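Gurkex is a management consulting firm, a phrase we try not to say at parties. We help mid-sized companies with the parts of human resources that have gone wrong slowly: pay grades from three mergers ago, review forms people fill in with last year's answers, org charts with a dotted line leading to someone who retired.

We started as two desks above a shoe repair shop in Cloltholm. The desks have multiplied. The shop is still there and still has better hours than we do.

Our first client, Abou Zeid, had 399 job titles and wanted fewer. We got them down a good way before the Vice President of Special Matters asked what we were doing. They hired us again the following May, so we assume he was satisfied.

Most projects are run by a team of 5 or smaller. The people who come to the first meeting are the people who do the work, and they will ask to see your spreadsheets – all of them, including the one called "final_final." Reports are short. We once delivered one of some 3000 words and still hear about it.
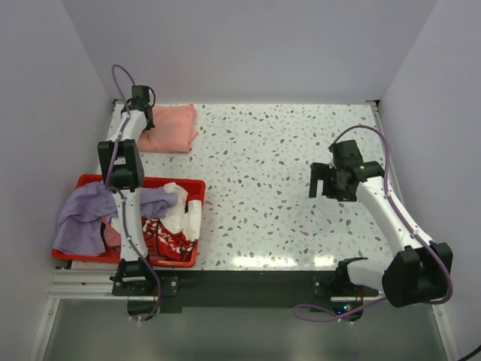
**About us / Our companies**

Gellen, our sister firm, handles payroll reviews from the same building. We share a kitchen and, on paper, a dishwashing schedule.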